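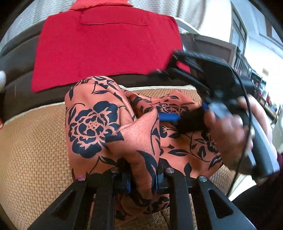

Orange cloth with the navy rose print, folds gathered up.

Harnwood linen room — soft furnishings check
Thu 20 June, checked by Tainá Seixas

Fabric label present and readable: Yes, though the washing symbols are getting faint, bless them.
Seams and hems sound: Yes, bar one short gap in a hem. I've put a pin in it for now, so please do mind your fingers!
Pins or needles left in folds: Only mine, as above.
Cloths kept clear of the heater: Yes. The pile by the window had crept a bit close, so I moved it along to shelf 14.
Walkway clear: No — two laundry bags by the door, shifted while I was there.
Wash at 60: Done for the plain ones. I'd rather the rose print went cooler, as it's such a lovely colour and I'd hate to see it fade.

Still to do: hem repair, Buppha Thammasiri, before the next check.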